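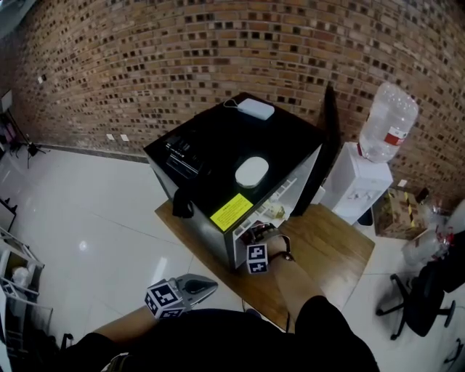
3.2 What the shop build was able to record

Claims made for home-built handheld grippers tend to rest on a clean bench and a patient operator. We wanted to know how the Porkik build holds up in the shared workshop at Skurnby, where it was put together and where most of its hours have been logged. The short answer is that it records motion well enough in the open and much less well near furniture. Figure 2 shows a typical working position. The operator has the gray gripper in the left hand and a marker cube strapped to the right wrist, and that right hand is reaching toward the open shelving of a black cabinet. Both cubes carry black square markers, and the head camera has to see them for the pose estimate to mean anything. A reach toward shelving is a hard case, and it is also what people in a workshop do all the time.

Figure 2. Working position at the cabinet, seen from the head camera. Marker cubes are on the right wrist and near the base of the handheld gripper.

We logged 581 reaches over the month of March. Reaches in which either cube was lost long enough to break the track were thrown out by hand, by two of us working apart, and we argued over the ones where our lists differed. We do not report a single success rate. It would depend almost entirely on how many of the reaches went into shelves and how many went to a tabletop, and that mix was set by whatever the operator happened to be doing. Earlier write-ups of similar builds give one headline number without saying what the mix was, and we find those numbers hard to use.

Three problems came up often enough to discuss. The first is hiding. A cube on the back of the wrist is in good view when the palm faces down, but once the hand turns to get around a shelf edge the forearm covers most of it. Lüthi's suggestion was a larger cube. We tried one and gave it up, as it knocked against the uprights and shifted on the strap, and a cube that has shifted gives a wrong pose with no warning at all. A lost track can at least be spotted in the log. A shifted cube looks fine until the replay puts the hand inside the furniture.

The second is light. Glossy surfaces are common in rented rooms, and ours has a white tiled floor with a strong shine. We suspected glare was behind many of the short dropouts and spent more time on this than it deserved. Matte tape on the cube edges made no difference we could measure. Turning down the exposure helped with some dropouts and caused others. We cannot say how much of the loss is due to glare, and we doubt that anyone could from logs of this kind.

The third is the cable. The build is often described as free of the bench, which is true only in the sense that the operator can walk as far as the lead allows. Kourkoulas kept separate notes on posture and found that operators took shorter steps and turned less when wired. If the recordings are meant to stand in for ordinary movement, that matters more than the last few millimeters of tracking error. We have not seen it raised in the Rostetton reports, where a wired setup was also used.

None of this makes the build useless. Its parts can be printed and put together in a shared shop by people with no special training, and the fixes are cheap. What we question is the step from there to the claim that 2,000 recorded reaches from such a device are worth as much as the same number from a fixed arm. The comparison made at Lund used tabletop tasks only – exactly the setting in which our own tracks were rarely broken. We would expect a smaller gain on shelf tasks, and Section 4 sets out the test we used to check it.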